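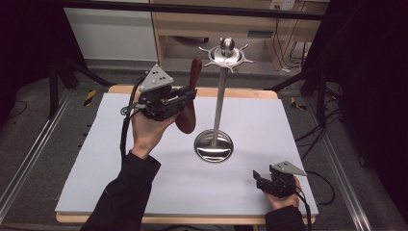
Gripper comparison, working group meeting
Sturthorpe site, upstairs room, 9:30 a.m.

Present: Piyumi Samarakoon (chair), Gemechu Berhe, Imtiaz Wanigasekara, Dilani Bhuiyan (minutes)
Apologies: Shahnaz Dissanayake

1. Minutes of the last meeting
Accepted with one correction. Under item 4 the jaw pads were listed as the Uvwood pads. They were the Esix pads. Dilani has fixed the copy on the shared drive.

2. Matters arising
The second set of hand-held grippers has been checked and both units read the same opening width at full close. Gemechu has labeled the cables at the controller end.
The purchase order for spare pads went in as number 2753. No delivery date yet. Imtiaz to chase.

3. Hook stand task
Gemechu reported on the utensil task, in which the operator holds a wooden spoon in the left gripper and hangs it on the steel stand. The right gripper is kept free to steady the stand or turn the hook disk.

Results so far with the two pad types:
Uvwood pads: 61 attempts, 13 failed
Esix pads: 61 attempts, 15 failed

Gemechu said the difference is too small to choose on. Most failures with either pad were the handle rotating in the jaws when it touched a hook. The rest were missed hooks, and he puts those down to the operator's view, as the hooks are close together and the near ones hide the far ones.

Imtiaz asked whether the spoon was being picked up at the same point each time. Gemechu said no, operators were told to grip wherever felt natural. Piyumi would like one batch with the grip point fixed so that the pads can be compared properly. Agreed. Gemechu will put a pencil mark on the handle.

Dilani pointed out that the polished base of the stand gives reflections in the gripper video and that the tracking software has twice picked up a reflection as a marker. Two options were discussed: dull the base with matte spray, or leave it and mask that region in software. Imtiaz was against the spray, as shiny kitchenware is part of what we are meant to handle. Agreed to leave the stand as it is and mask for now. Dilani to write up how the mask is set, so that it can be repeated on other objects.

The white board stays under the stand for all runs. The stand goes at the center of the board.

4. Cables
Two operators have complained of drag on the wrist when reaching across the body. Imtiaz tried a longer loop along the forearm and found it better for the left hand, no change for the right. He will try bringing the right cable in from overhead. Until then operators should stop a run if the cable pulls, and note it on the sheet. Stopped runs are not counted as failures.

5. Controller
The Selvanayagam controller has been on loan for longer than planned. Piyumi spoke to them and we can keep it to the end of January. Gemechu prefers it to our own for the finer jaw movement at low speed. Imtiaz finds the startup slow and does not like having to home both grippers after every pause. No decision. Both to be run on the same task, same operator, before the next meeting.

6. Any other business
Shahnaz sent a note asking that the black sleeves be washed more often. Piyumi will order more pairs.
The room is booked by another group on Saturday. Leave the floor rails clear on Friday evening.

Actions
Gemechu: mark the handle, run the fixed grip batch with both pads
Gemechu and Imtiaz: controller comparison
Imtiaz: overhead cable for the right gripper; chase order 2753
Dilani: notes on the software mask
Piyumi: sleeves; confirm the loan in writing

Meeting closed 10:40 a.m. Next meeting same time and room, date to be sent around by Piyumi.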